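Skastton Workshop Forum > Storage and Benches

Old metal bins: repaint or leave the wear?

flarkham_fan
I've fallen hard for scuffed gray parts bins! Picked up 2 more at the Flarkham surplus sale, $96 for the pair, and I can't decide if I should strip and repaint them. The floors are down to bare metal and I kind of love it.

benchrat164
Leave them! A worn floor is the best part, small screws slide right to your fingers. Wipe it with a little oil and go have fun.

wirkano_w
Disagree, sorry. Bare metal in a damp garage will rust on you by September. Paint the walls at least, they take the most scraping. 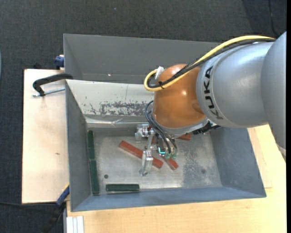
Posted by babalola_bins, 15th February, 492 posts
Look at the back wall on this one, all that patchy dark gray along the bottom where the paint has scraped, and the floor lighter in the middle. Gorgeous! I'd never cover that up. Chips further left I'd touch in with a small brush, and that's it.

wirkano_w
OK, it does look great. I'd still seal the floor though.

benchrat164
Clear wax, maybe? Keeps the look and you can redo it in a few minutes.

flarkham_fan
Wax it is, at least for the first one! The second might get blue-gray walls so wirkano_w can sleep at night. Does anyone use a liner, or does that spoil the sliding?

babalola_bins
No liner! Half the joy is the rattle.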